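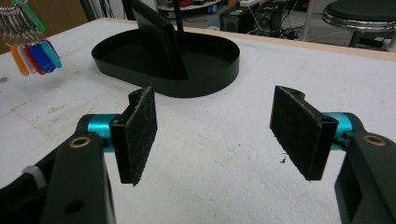
February, 7.40 am

Second go at the Siltell glue. The first set is not worth writing up: I let the pot stand too long and half the joints were starved before the clamps went on.

The claim on the tub is that it reaches full strength in 2 hours at room temperature. I don't believe it. Whose room? Ours was at 14 degrees when I unlocked and the heater takes most of the morning to do anything useful. Flillitz, who sell the stuff, have a sheet that gives one figure for strength and says nothing of what timber it was tried on or how many joints were broken to get it.

So, same plan as last month. Plain lap joints in beech, all cut from the one board, 25 mm overlap, faces planed the same morning. Half with Siltell, half with the old Lellska we have been using for years. Clamped for 2 hours, then hung with weights until they let go.

11.15 am

First batch broken. Best Siltell joint held 196 kg, worst let go at 87. That spread bothers me far more than the top figure pleases me. The Lellska joints were all lower than the best of the new ones but sat close together, and I would sooner build a chair on those. Two of the Siltell failures were clean along the glue line, no fibres pulled at all, shiny like a peeled sticker. Either the faces were poor (they weren't, I checked with a straight edge) or it had not cured in the time stated.

Left the rest clamped till after lunch to see if the longer wait closes the gap.
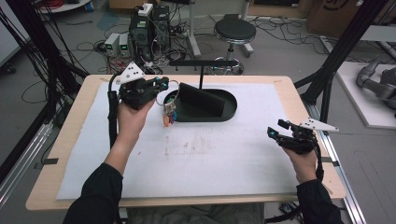
Stefanou read this over a mug of tea and reckons the cold is the whole story, and that I would get the same mess from Lellska if I spread it as thin as I do the new one. Also thinks I should weigh the glue going on, as a brush is no measure of anything.

Fair point on the weighing. Not convinced on the cold. Both sets were in the same room on the same bench, and if a glue can't cope with a workshop in February then the tub ought to say so.

3.30 pm

Longer-clamped lot done. Siltell better, lowest now nearly 200, and fibres torn on every one. Lellska hardly changed. So the glue is decent enough and the 2 hours is the rubbish part. I still only have the one board's worth of results, and I would not swear to any of it on oak.

To do:
- weigh the spread, both glues, same amount per joint
- warm the blanks overnight in the drying cupboard, repeat the short clamp
- ask Flillitz what temperature their figure was taken at (asked once already, got a brochure)
- more beech. The offcuts left in the rack are from a different board and the grain runs all over the place

Not ordering the big tub yet.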